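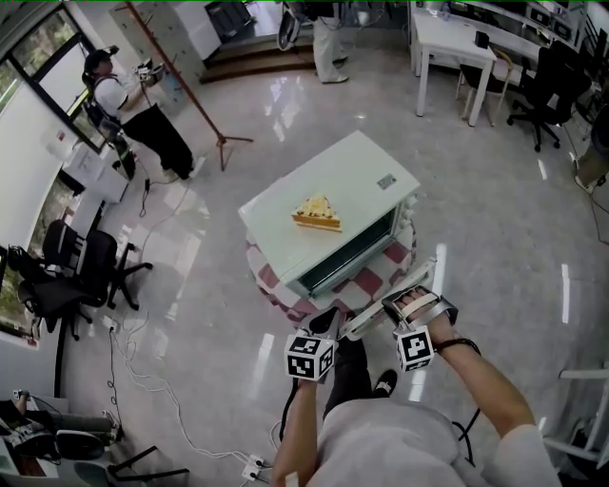
Hand-held gripper and cube markers in use at the toaster oven.

The equipment plan for the coming year is due at Fostel on 16th January, and I have spent most of the past two weeks on it. I am setting down the main points on this page for colleagues at other sites who have asked how we arrived at our requests. The views are my own. The final figures belong to the people who sign for them.

The largest single decision concerns the hand-held grippers. Our October plan assumed that we would purchase a second robot arm and run the kitchen tasks on it directly. I have withdrawn that request. For the recording work now under way, a person with a gripper in one hand can move from an oven to a desk to a cabinet in the same afternoon, and the arm cannot do so without being remounted. The arm line has been replaced by additional grippers, additional cube markers and a reserve for repairs.

Tivbridge and Vistent both submitted quotations. Tivbridge was the lower of the two on the grippers themselves, but its price excluded cables, wrist straps and return shipping. Once those were added, the difference was small enough that I recommended Vistent on the strength of its repair terms. A unit sent back to Vistent is to be returned within 14 days. Tivbridge would commit only to "prompt service," and I have learned to read that phrase with care.

The requests are as follows.

Grippers and straps. One working set per station and one spare for every two stations. Straps are to be ordered in two sizes. We ordered a single size last year and paid for it in adjustments at the start of each session.

Cube markers. I have requested 100 replacement faces. The printed faces scuff at the corners, and a worn face should be changed before a session and not after it. They are inexpensive and should be treated as supplies.

Storage. The present arrangement of drives is adequate until spring. The plan adds 128 terabytes, to be purchased in two stages so that the second stage can be deferred if the Noguchi project is shortened.

Floor power and cable covers. This line was struck from last year's plan and I have restored it. Power strips and loose cables on a hard, glossy floor are a matter for the safety budget as much as for ours, and I have asked that the cost be shared.

Household items. Small ovens, stools, tablecloths, dishes and food have been paid for out of petty cash, which made them impossible to track. They now have their own line of 4,000 dollars for the year. Food is included. A slice of cake is a consumable, and reviewers should not be surprised to find it listed beside batteries.

I would draw attention to one matter that the plan does not settle. Our estimates are built on equipment, while the true limit on output is the time of the people who wear it. Setup, calibration and the resetting of objects between recordings all draw on the same hours. I have proposed that the next plan carry a staffing page next to the purchase list, in the same format, so that the two can be read together - at present they go to different offices and are approved in different months.

Sites preparing their own plans are welcome to use our headings. I would ask only that quotations be compared with cables and shipping included, and that the repair terms be attached in full. The Vistent quotation remains open until the end of the quarter, and I will post the approved list when it comes back to me.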